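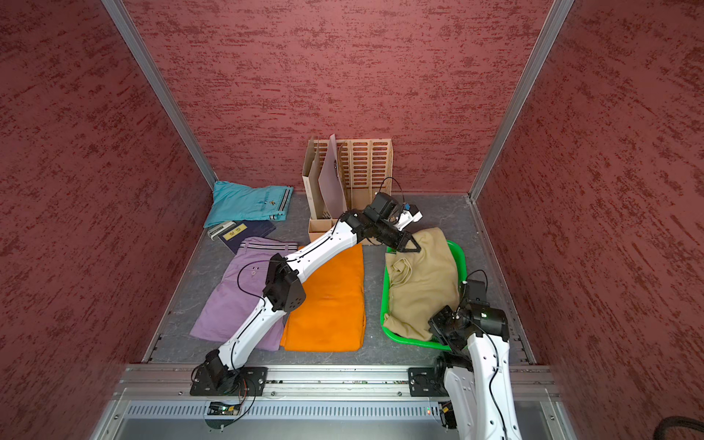
It should have stopped when it felt the basket, one reader wrote in after our October item on the laundry cell at Brelten, and she wondered why a machine that can fold a shirt cannot tell cloth from plastic. The question is a fair one, and the engineers at Brelten spent most of the following month on it.

The incident itself was small. The cell runs two arms on a shared rail and is used to develop routines for sorting and folding clothes. Shortly after 4 p.m., during an unattended stretch of a long run, the left arm closed on a garment in a basket and took hold of the rim along with it. The arm began its lift. The right arm, following its own plan, came in over the same basket at the same moment. The two wrists met, a cable was pulled from its connector, and the left arm held its position with the motors under load for 14 minutes before a technician pressed the stop.

No one was hurt. One gripper finger was bent and a wrist motor had to be replaced. Brelten closed the cell for 10 working days and asked Drurnau, the firm that supplies its control software, to take part in a joint review.

The review found that the force limit had worked as written. It was set at 60 newtons, a figure carried over from an earlier project involving heavier goods, and the load on the rim never reached it. Thin plastic bends a good deal before it resists. By the time the arm might have registered a fault, the basket had already shifted and the right arm was working from a position that was out of date.

A second finding drew more attention inside the company. The software reserves space so that the arms do not enter the same area together, but the reservation was tied to the garment and ended once the grasp was reported as good. A grasp that included the rim was reported as good.

Drurnau has since changed the rule so that the space over a basket stays reserved until the lifting arm has cleared it. The force limit for soft goods has been lowered, and an arm that holds still under load for more than 4 seconds now releases power in stages – a sudden release could drop the arm onto whatever lies below.

Cable routing remains open. The loops near the grippers need slack for the wrists to turn, and slack is what caught. Trisden, which builds the mounting plates, has proposed a guide along the upper segment of each arm. Tests are continuing, and the cell is staffed whenever both arms are powered.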